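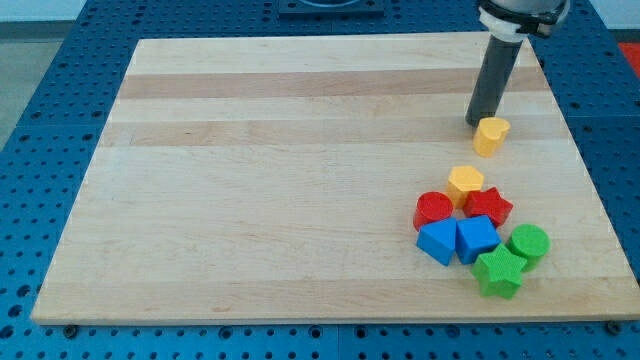

Volume 8, Release 2

Carudance: season award ballots from amateur basketball

Carudance is a table of award ballots from the Woltach league, a men's amateur basketball league. Each row is one voter's pick for one award in one season. It covers Most Valuable Player, Best Defender, Rookie of the Year and Coach of the Year.

What is in it

ballots.csv – season, award, voter code, first choice, second choice, third choice
players.csv – player code, team, position, games played, points per game
awards.csv – season, award, winner, points total

The release covers 19 seasons. Each ballot panel has 34 voters, drawn from team captains and local reporters. A first choice is worth five points, a second choice three and a third choice one. Ties are broken by first choices.

Collection

Paper ballots were typed in by Hinata Nagano and checked against the league newsletter by Mahmoud Fahmy. Where the two disagree, we kept the ballot and put the newsletter figure in the notes column. Voter names have been replaced with codes.

Known problems

Points per game is blank for the first two seasons – the box scores were never kept. The team Chantharasri appears under its old name, Listedby, before the sixth season. Coach ballots have no third choice. Players with fewer than eight games could not be nominated, but a few voters wrote them in anyway, and those rows are marked invalid.

Updates

Last changed January 2, 2019. The next release is planned for August. Send corrections to Mahmoud with the season and voter code.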